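Comparison of Two Finger Profiles on a Two-Arm Bench
Project report, second-year laboratory module
Zeyu Mao
Supervisor: Vratislav Ďurica
Submitted July 22, 2020

1. Aim

The project compared two sets of parallel fingers on the Jivora bench: the flat set supplied with the arms and a narrower pointed set cut to our own drawing. The task was to hold soft orange fabric with one gripper while the other handled a small green keychain on a cord. Fabric and thin cord were chosen as both had given trouble in the May trials, where only rigid blocks had been gripped reliably.

2. Set-up

Both arms are fixed at the near edge of the table and work on the front panel. Each carries the same white gripper housing, so fingers can be swapped from side to side without changing the tool offset. The head camera looks down over both arms. Household items were left along the rear of the table as background for the object detector, and their positions were not controlled between runs. 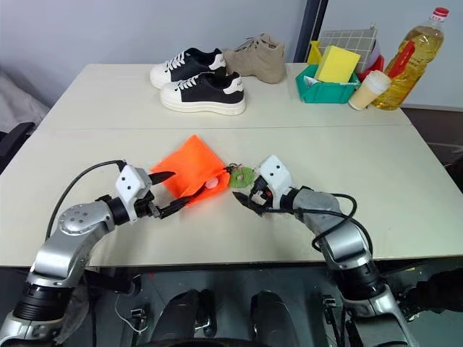

The controller was the Davia release used by the previous group. Finger speed was limited to 50 mm/s for all runs, and closing force was left at the default. The operator gave the start command and did not correct the arms during a run. A run ended at release or when the cord was lost.

3. Procedure

Each finger set was given 60 runs, in blocks of ten. The left arm went to the fabric first. The right arm was not allowed to move until the left gripper reported a stable position, in order to avoid a collision near the centre of the table.

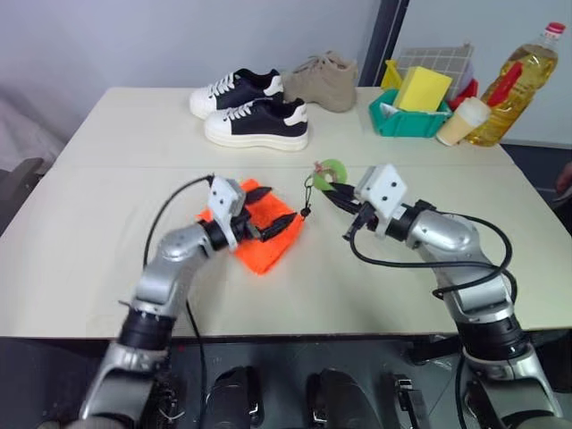 Figure 1. Left gripper on the orange cloth; right gripper holding the green keychain.

4. Results

The pointed fingers lost the cord in 7 runs and the flat fingers in 19. Most losses with the flat set came at the moment of closing, when the cord slid along the pad. On fabric the order was reversed: the pointed set picked up a single layer where two were wanted, and this was logged as a fault. Mean run time was 184 s with the pointed set. The flat set was slightly quicker, but its early failures shorten the average and the two values should not be compared directly.
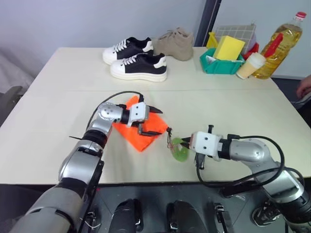 Figure 2. Left fingers open over the cloth, right fingertip at the top of the green ornament.

5. Sources of error

The camera bracket was retightened after the second block, and the calibration was repeated only for the right arm. Cable drag at the wrist was not measured. Depth readings on the green part were noisy, and the Tessier filter was switched on for both sets.

6. Further work

A mixed arrangement, flat on the left and pointed on the right, should be tested next. The drawings and run logs are in the Wemum folder on the laboratory drive.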